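Up before five again, which is getting to be a habit this June. I had the thermos filled and the scanner charging on the counter before I remembered I'd left the good folding chair at Tilley. So it was the wobbly one. Never mind.

The plan was to get to the fence at the east end of Rusthorpe in time for the first freighter of the morning, the one that comes in when it's still half dark and is on the ground before most people have found their slippers. I've missed it twice, once by oversleeping and once by parking on the wrong side of the fuel farm and having to jog (me, jogging, with a tripod). This time I was in place with 30 minutes to spare and had the whole verge to myself except for a rabbit.

And then the fog. Not real fog, the low stuff that lies across the far end of the runway and leaves the tower poking out on top. I sat there with my coffee, fairly sure I was going to get nothing but a noise. The scanner was no help. Somebody was talking about a tug with a flat tire.

Eirini Kontogiannis turned up a bit after that in her little van, with cinnamon buns, bless her. She's been coming to this fence much longer than I have and she can tell what's on approach by ear, or says she can. I asked what she thought about the fog and she said wait. So we waited and ate buns and she told me about the time she drove all night to see a tanker do three touch-and-goes and the battery in her camera died on the first one. She still sounds mad about it.

Then the landing lights! You get this glow first, way out, like someone holding a flashlight behind a bedsheet, and it just hangs there and doesn't seem to get any closer. Then all at once there's an airplane under it. It came down through the top of the murk with vapor peeling off the flaps and two long ropes trailing off the wingtips, and the fog rolled up on either side behind it. I've seen photos like that a hundred times and I'd never stood under one. I forgot to press the shutter for a good few seconds. When I did, I had the focus limiter set wrong from photographing the swallows at my sister's, so the first burst is soup.

The second burst is better. I've got it down to two frames I like, one with the nose just clear of the gray and one from slightly behind, with the vapor still curling over the wing. The rest are going in the bin, or they will once I can make myself do it. I shot roughly 400 frames all told, which is silly for one arrival and a couple of commuter turboprops, but that's mornings like this for you. I had the long lens at full stretch the whole time and my left arm is complaining.

Eirini got hers on the Katayama, the old manual lens she swears by, no autofocus or anything, and of course hers was sharp from the first frame. She showed me on the back of the camera and I said something rude. She says I chase the airplane too much and should pick my spot and let it come to me. Probably right. I'm going to try it next time with the tripod head loosened off and see if I can keep my hands still.

After that it all burned off very quickly and the light went flat. We stayed for the two turboprops, neither of them doing anything interesting, and a Clesanon business jet that went around for reasons the scanner didn't share. Eirini wrote down the registration in her notebook. I wrote mine on the bun bag and then threw the bag away.

Home by nine, shoes soaked through, grass seeds in everything. Copied the cards over and fell asleep at the desk. I still haven't cleaned the sensor and there's a spot in the top left corner of every single sky shot, so that's tonight's job if I can find the blower. Also need to pick up the chair, and ask whether anyone at Tilley has seen my other lens cap. Wind is meant to swing around to the west tomorrow, so they'll be using the other end and I'd have to park by the garden center. Alarm set anyway.

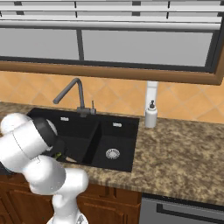
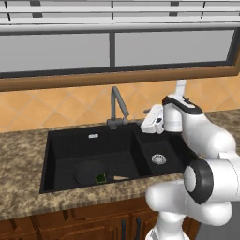 Simulated white arm at the black double sink, two views.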